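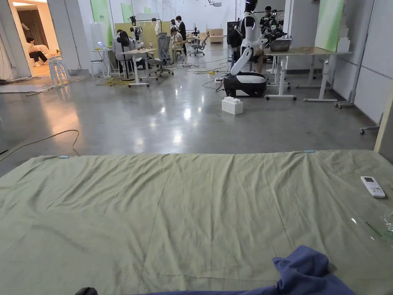
Green work cloth clipped at its far hem, with a remote control, a clear plastic bag and a blue cloth on it. A humanoid on a wheeled base stands on the floor beyond.

The operator is part of the instrument
August 15, 2023

Most arguments about teaching robots by demonstration are arguments about hardware. One side holds that the operator should have the gripper in hand and do the task directly. The other holds that the operator should drive the real robot from a distance, so that every recorded motion is one the robot can make. I have worked with both methods and think the dispute is given too much weight. The larger source of error is the operator, and we record almost nothing about the operator.

Take a task of the kind we use at Rata: pick up a rumpled cloth, lay it flat, fold it once. With the gripper in hand, a person does this quickly. The wrist finds its own angle. The eyes go to the next corner before the fingers have let go of the last one. All of this enters the data as motion, and none of it enters as intention. If two people favour different corners, the model trained on both of them is being asked to agree with two teachers who never discussed the matter.

Remote control slows the work down and makes some of those habits visible. An operator who cannot feel the fabric will hesitate over it, and the hesitation is recorded. People tend to regard that as waste and trim it out. I would keep it in the raw files and mark it. A pause before a grasp often shows that the view was poor or the cloth had bunched, and a robot in the same position will have the same difficulty.

The usual defence of quantity is that such differences average out. In June we tested this on a small scale. We collected 304 demonstrations of the single fold, of which 300 were kept. The first policy trained on them reached for a point between the two near corners and closed on nothing. The average of two sound strategies was a bad one. We then took 42 demonstrations from the same set, all of which began at the left corner, and trained again with the same settings. The smaller set gave a policy that picked up the cloth in most trials. It was worse when the cloth started far to the right, as one would expect from so narrow a sample.

I do not draw from this that small sets are better. The claim is that the choice of corner was a variable and we had left it to chance. A written protocol of six lines would have fixed it: which corner first, where the hand begins, what counts as finished, when to give up, whether a second attempt is allowed within one recording, and where the hand ends. Żak, the internal tool we use to label recordings, had fields for lighting and table height. It had no field for any of these.

There is a fair objection. A strict protocol produces stiff demonstrations, and stiff demonstrations produce a robot that fails when a plastic bag has slid under the hem. Variety is needed. But variety can be planned. The starting position of the cloth can be varied, and so can the objects lying near it, while the method of folding is held constant. When a second method is wanted, it can be collected as a separate set and labelled as such. What causes trouble is variety in the teacher's private habits, mixed in without a label.

The same point applies to fatigue. Folding a cloth over and over is dull work, and late recordings differ from early ones. The reach becomes shorter, the release comes earlier, and the final smoothing stroke disappears. With a hand-held gripper the change is easy to miss, as the cloth still ends up folded. At Caltitz, where a colleague group runs its own collection, sessions are now stopped at a fixed length whatever the total for the day. I would copy that rule before buying any further equipment.

I would also publish the failed demonstrations. Our four discarded recordings were dropped for ordinary faults: the cloth slipped in three of them, and in the fourth the operator stopped midway and started again. The Kallum format, which we use for sharing data, has no place for a failed attempt and so they stay on a local disk. A reader of the dataset will conclude that the task was performed 300 times without error, and will set expectations for the robot accordingly.

My preference, for the record, is the hand-held gripper for broad collection and remote control for a smaller set on the target robot. I hold it loosely. A change of method costs months. Writing down which corner to pick up first costs an afternoon, and it should be done before the first recording is made.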